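Three gears and a plate: a talk with Dragica Leka of Istetti

When I called Dragica Leka in March, she asked me to wait two minutes because a gripper was still closing. She leads the small assembly group at Istetti, the company behind Tilano, a two-finger gripper kit with a wrist camera and a set of practice tasks. The kit is sold mostly to technical colleges and to workshops that want to try a robot arm on light assembly before they spend more money.

I wanted to know first why a gripper needs practice tasks at all. "Because people buy the hand and then they do not know what to do with it," she said. "They pick up a cube. They pick up the same cube again. After one week the arm is standing in the corner with a cover on it."

The gear task is the one she likes most. There is a round plate with a hole in the middle, and spur gears that must go on pins around it. To a person it is nothing, a child can do it. For the arm it is a good test, she explained, as the bore must find the pin and the teeth must find the teeth of the next part, and these two things do not always agree. "You can have the gear on the pin and it still does not go down. Then you must turn it a little. A person turns it without thinking. You have to teach the robot this small turning."
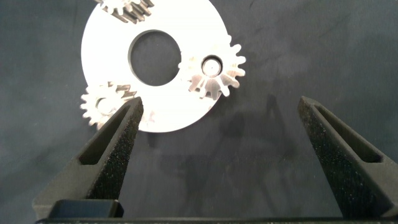
The fingers took her group longer than any other part. The first ones were smooth and short, and they hid the gear from the camera just at the moment when one wished to see it. The present ones are long and narrow towards the tip, with a slot along the length. "The slot saves weight, and it also lets the finger give a little," Leka said. "Not much. If it gives too much, you lose the gear. We made many bad fingers, I have a drawer full of them."

I asked about shiny metal, which is difficult for cameras. She agreed at once. Her colleague Reshma Kruger spent most of the winter on lighting, and her advice in the manual is short: work on a dark cloth that does not reflect, and keep the lamp away from the line of the camera. "The cloth gets wrinkles and dust, and customers write to us that it looks untidy," said Leka. "I tell them the robot does not mind. A real bench is also untidy."

The software, called Cemside, records what the camera sees together with the position of the arm. A user guides the arm by hand through the task, repeats it, and later lets the arm try alone. I found the recording part clear and pleasant. The part where one sorts out the failed attempts is less so – the buttons are small and two of them have almost the same name. Leka did not defend it. Palesa Khumalo, who writes this side of the program, is preparing a new version.

Then there is the price. The complete kit costs 2621 euros without the arm, and for a college this is a serious sum. Anathi Ngcobo, who teaches mechatronics and has used the kit with her second-year students, told me by email that she would buy it again, but that she would like spare fingertips to be included. "Students close the gripper on the table," she wrote. "All of them, in the first hour."

Leka laughed when I read this to her. Spare tips can be ordered separately, she said, and from the next delivery one pair will be in the box. She would not promise a cheaper kit without the camera, although several workshops have asked for one. "Then they will call us and say that it cannot find the pin," she said, "and I will have to ask them, with what should it look?"

At the end I asked what comes after gears. Her group is trying belts and soft cables, and it goes slowly. A cable is never in the same shape twice, and the fingers pinch it or drop it. She hopes to show something before the summer, but she did not want to give me a month.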